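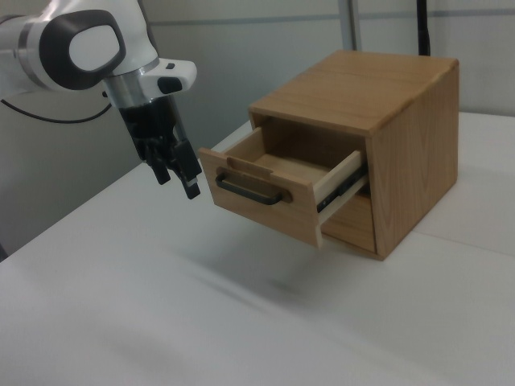 Clerken Drawer Bench Kit: a long weekend with a short cabinet

May 22, 2018

I have wanted to write up the Clerken kit ever since the shop at Tostmont put it in their spring list, and I'm glad I waited, because my opinion of it got a good deal kinder the longer I had it. For $2176 you get the little wooden cabinet, a folder of practice routines and a year of phone help. The arm and gripper are up to you, and so is the patience!

Let me start with the cabinet, which is a lovely thing. It's a light, honey-colored wood with plenty of grain, and the pull is a dark metal bar, the sort you'd find in somebody's kitchen. Clerken could have sent a plastic box with a knob on it (Mengal does, and charges $2976), but a robot that learns on a plastic box has a rude surprise coming when it meets real furniture. The drawer rides on a metal slide and moves sweetly, with a bit of drag near the end that I came to appreciate.
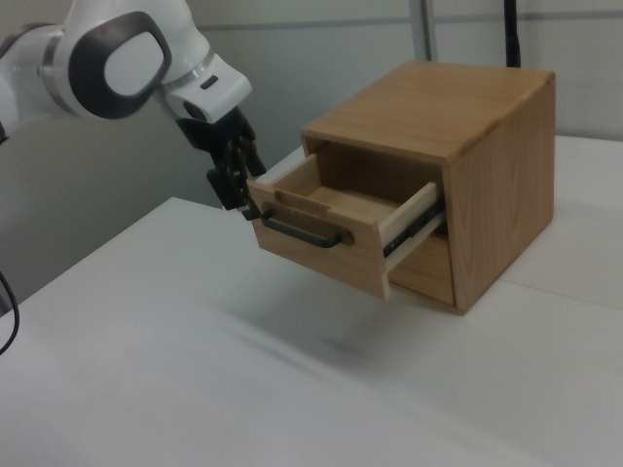 Kulsoom Tanoli wrote to me that the drag was the very thing she'd send it back for, as her routines kept stopping short and she had to raise the pull force twice before the drawer would open all the way. I do see her point, and I'd love a small screw for adjusting it.

The routines themselves are a mixed bag. The opening and closing ones ran nicely for me after an afternoon of fiddling with the approach angle. The "nudge shut" one I gave up on, and the folder's page about it reads as if it had been written in a hurry on a Friday. When I called the help line, though, a very nice man stayed on with me for most of my lunch.

My other grumble is weight. The cabinet wants to creep on a smooth table, so put something grippy under it before you begin.

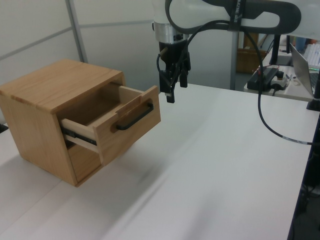

The Clerken cabinet with its drawer partly open, gripper clear of the handle.

I'd buy it again, and I'm hoping for the two-door version in November.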